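Eltley Paired Hand Grippers: a month of teaching by pinching

Reviewed by Efa Yorath
Sat 27 October

I have now spent more hours tidying bracelets than I ever did when I owned bracelets. The Eltley pair is meant for recording demonstrations: you hold a gripper in each hand, do the chore yourself, and the software turns your fumbling into something a robot arm can learn from. We tried them on bedding, plastic and a lot of beads.
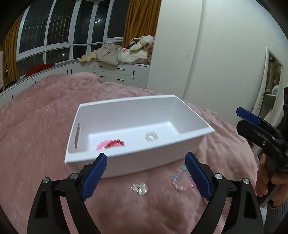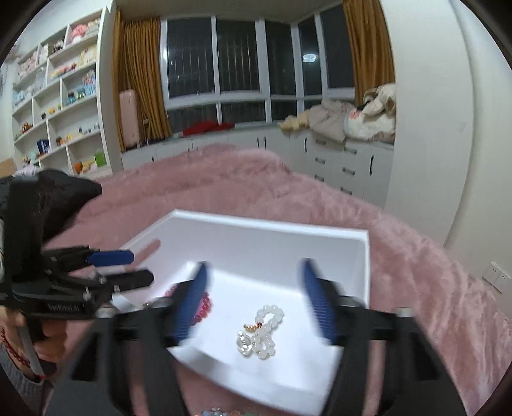

Bracelets and a white bin on the pink blanket, both grippers in play.

Setup first. The pair comes up quickly if you do things in the order the manual has them, which I did on my second attempt. Calibration means opening and closing each hand fully and then waving both at the room like a person landing aircraft. The room matters more than I expected. Plain walls confuse the tracking, clutter helps it, and I have rarely felt so vindicated about my housekeeping.

Grip is the best thing here. The pads are ridged, and they hold a strand of round beads without shooting one across the room, provided you come in low and take two or three beads at once. Go for a single bead and you will be on your knees with a flashlight. Small clear charms are harder. You lose sight of them between the pads, and half my bad takes are me closing very confidently on blanket.

And about blankets. Fuzzy fabric gets into everything. The pads pick up fluff, and a bracelet lying on plush sinks just enough that you pinch both and drag a little tent of bedding toward the bin. Laiba Jadoon, who shared the recording with me, pushed down slightly before closing and got clean lifts almost every time. I copied her and my numbers improved, though my wrist has opinions.

The numbers, then. We recorded 988 takes and kept 414 for training. That sounds dreadful, and some of it is on us, but the reviewing software is also strict. It throws out a take if tracking drops for an instant, even when you were only holding still and thinking. I would like a setting for people who think.

The policy trained on those takes does put bracelets in a bin. It also repeats my habit of hovering before each grab, a dithering I did not know I had until a machine did it back to me. Laiba's takes hover less. If you can, have your most decisive friend do the demonstrating.

I also borrowed the Bisus remote rig, where you steer the real arm from a chair. Every take is something the arm can really reach, a point in its favor, but I needed the better part of a minute to move one bracelet and had a headache by lunch. With the Eltley pair I could work at nearly my normal speed. I could also reach at angles no arm of ours could follow – the software flags these, but only afterward.

Gripes: the handles get heavy after half an hour. The trigger spring on my left unit is stiffer than the right. Export is slow, and the progress bar is a work of fiction.

The pair costs $2,400. The bundle with the Gulton charging dock is $3,880, and for that difference I can find my own shelf and plug. Buy the plain pair, plus a lint roller.

Four stars out of five. I've taken one off for the spring.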